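Teltedow Residents' Association
Shared Kitchen and Laundry Working Group
Minutes of the February meeting

Meeting opened at 7 p.m. A quorum was present. The minutes of the previous meeting were approved with one correction: the drain survey was carried out by Prasiston and should not be listed under Mrema.

1. Water heater
The Mrema unit in the lower kitchen continues to lose pressure overnight. The contractor recommends replacing the relief valve before the expansion tank is examined. Approved, with a spending limit of $100. The upper kitchen unit needs no work.
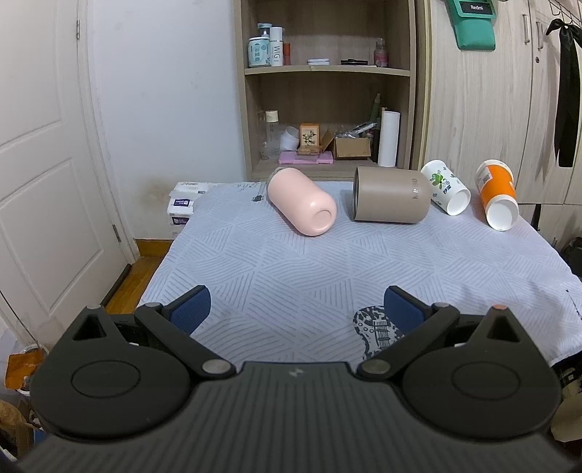

2. Linens and tableware
The linen inventory was reviewed against the Jinder order. Table covers are to be washed cold and line dried – the dryer has shrunk two of the plain ones. Quilted pieces, such as the blue-gray one with the white triangle pattern, are to be washed separately and are not to be ironed. The group agreed to keep the present supplier until the current order is used up.

3. Drains
Prasiston reports root intrusion at the 11-foot mark on the east line. Clearing was approved. Relining was deferred pending a second quote.

4. Cups
Discussion of whether paper cups should remain available at gatherings. Members were divided. Arguments for: less washing, fewer breakages. Arguments against: cost and trash volume. A motion to stop buying them failed, 2 in favor and 7 against. Residents may continue to bring their own tumblers.

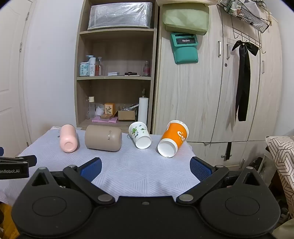

Item 4: tumblers and paper cups on the patterned cloth.

5. Other business
The door closer on the laundry room is out of adjustment. Referred to building maintenance. The request for a second drying rack was carried over.

Meeting closed at 8:40 p.m.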